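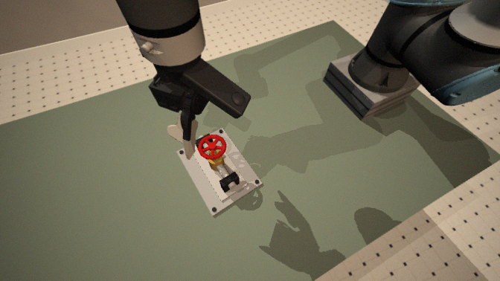 ## 3. Setting up the valve practice board

Welcome back! If you have made it through the first two sections, Nalodell is installed, your arms are loaded, and you are ready for the part most people bought the package for. The valve board is a friendly first task, and we suggest you work through it once from top to bottom before you start changing things to suit yourself. Set aside 52 minutes or so for a first run, with a cup of something nearby.

The valve board comes with the Nalodell base package from Clundent. The Bang add-on has its own boards, and those are covered in the add-on booklet.

### 3.1 Place the mat and the board

1. Open the **Workcell** panel and choose **New from template > Valve, two arms**.
2. Wait for the green mat to finish loading. Everything else takes its position from the mat, so please don't move it yet.
3. Drag the valve board onto the mat. You can turn it to any angle you like, and a bit of an angle is good practice for the arm.
4. Click each of the four black fasteners at the corners of the base plate. Each click pins that corner to the mat.
5. Save the workcell under a name you'll recognize later on. (We have all ended up with a folder full of "test" and "test new", and it is no fun sorting them out in May.)

> **Note:** If the plate slides when you touch it, one of the corners has been missed. Go back to step 4 and click them again in any order.

### 3.2 Bring the gripper to the handwheel

1. Select the arm you want to work with. The other one will hold its pose until you call on it.
2. Set **Speed** to 70 percent or lower. You can raise it once you trust your path.
3. Press **Approach**. The gripper comes down beside the board and stops short of the red handwheel.
4. Switch to **Fine** and use the arrow keys to bring the fingers to the rim. Take your time here, as small steps really do pay off.
5. Press **Close**, then **Turn**, and enter the angle you want.
6. Press **Open** and **Retract** before you do anything else with that arm.

> **Caution:** Keep the fingertips out of the gaps between the spokes. A finger caught there will stop the run with a contact fault, and you will need to reset the board before you can carry on.

> **Caution:** A path that runs cleanly in Nalodell still has to be checked at low speed on real equipment, with the emergency stop within reach.

### 3.3 Shadows and lighting

Shadows are on by default, and on a two-arm cell they can cover a good deal of the mat. Plenty of our users like them for judging height. If you find them distracting, go to **View > Lighting** and pull the **Shadow strength** slider down until the plate is comfortable to look at. Changing the lighting has no effect on contact or on your saved paths, so play with it as much as you please!

### 3.4 If something goes wrong

- **The wheel doesn't turn.** Check that **Close** has finished before you press **Turn**. If it has, raise the grip setting by 3 and try again.
- **The arm stops early.** Look for the second arm in the path and move it to **Park**.
- **The brass body moves with the wheel.** The valve has come loose from its brackets. Choose **Board > Reset parts**.
- **The template is missing.** Run the updater and restart Nalodell. If it still doesn't show up, write to the Munport help desk and attach your log file.

Continue with section 4, *Recording and replaying a path*.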